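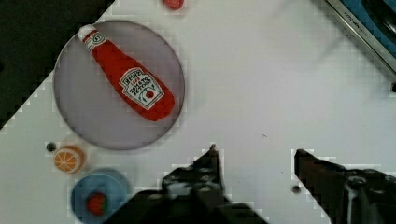 Do the toy food and the plates live in the same tub, or do you keep the plates with the little kitchen? A reader asked me that under the last gallery, and went on to say that hers are in four different places and one of them is the bath. I laughed and then had to go and check ours, so I've given it a whole page.

Same tub, is the answer, or they were until about August. Then I had a proper go at the play corner, and what follows is more or less how it looks at teatime on an ordinary day, with far too much chat from me in between. I've kept to the one picture at the top this time (the last gallery had so many that it took an age to load, sorry to everyone who wrote in about that!) and put all my notes underneath, as there's more to say about toy food than I'd have believed a few years ago.

The ketchup
The red bottle on the grey plate is the star of the whole collection. It's got the proper Heinz label with the little tomato on it, and a white cap, and it goes on everything. Oranges, cake, soup, the cat's bowl once. If I had to rescue one piece from the play kitchen it would be the ketchup, because I know exactly how long bedtime would take without it.

The big plate
Grey, round, and large enough to hold a whole pretend dinner, so it gets used far more than the small dishes. I bought ours from Trinley, in a set with two others that I've since taken out of circulation. With fewer plates about, somebody has to clear one before the next course, and I'm very much in favour of that. The Trinley ones wipe clean with a damp cloth, though I do give them a real wash when they've been outdoors.

The orange
Half an orange, flat side up, segments and all. I love this one. You'd think a plain round thing would be dull to play with, but it's been a wheel, a sun, a hat for a bear and a biscuit (a biscuit!), and only now and then an orange.

The strawberry in its blue dish
Little seedy dots on it and a lovely light blue dish to sit in. The dish was meant for something else entirely, I got it in a mixed box at a summer fair, but strawberries have lived in it ever since and I've been told off for moving them. Fair enough. I get cross when people move my mugs.

The table
White, and I went back and forth on that for weeks. I worried it would show every mark, and it does, but it also shows every pea, and I'd much sooner find a pea with my eyes than with my foot. Everything bright looks cheerful on it too. For felt pen I use a drop of washing-up liquid and some patience. For stickers I have no advice at all and would welcome yours.

Where it all goes at night
Food in one tub, plates and dishes in another, and both tubs on the low shelf so that small arms can reach. The shelf is a Stevard one, second-hand, and it's 5 hooks short of what the old advert promised, but it's solid and it fits under the window. The tubs are Getance. I tried lids for a while and gave up, they were never on. Bottles stand at the back of the food tub, round things go in first, and anything that has turned up from another game gets dropped in the odds-and-ends bag to be sorted out when I'm feeling strong.

How much is too much
At our worst we had some 300 pieces, counting every last chip and sprout, and hardly any of it got played with. It just got tipped out. I packed most of it away in a box in the loft and kept out what I knew was loved, and I swap 6 bits over whenever things go a bit flat. The box came from Dimitriou, who do those plain ones with the cut-out handles, and it has gone up and down the ladder more times than the Christmas tree.

The swapped pieces get a huge welcome, by the way. You'd think the toast had been away at sea.

I'm doing the dressing-up rail next, so if you've found a way of keeping wings from getting tangled up in everything else, do please leave me a comment. And to the reader with the plates in the bath: I'd leave them there, they sound happy.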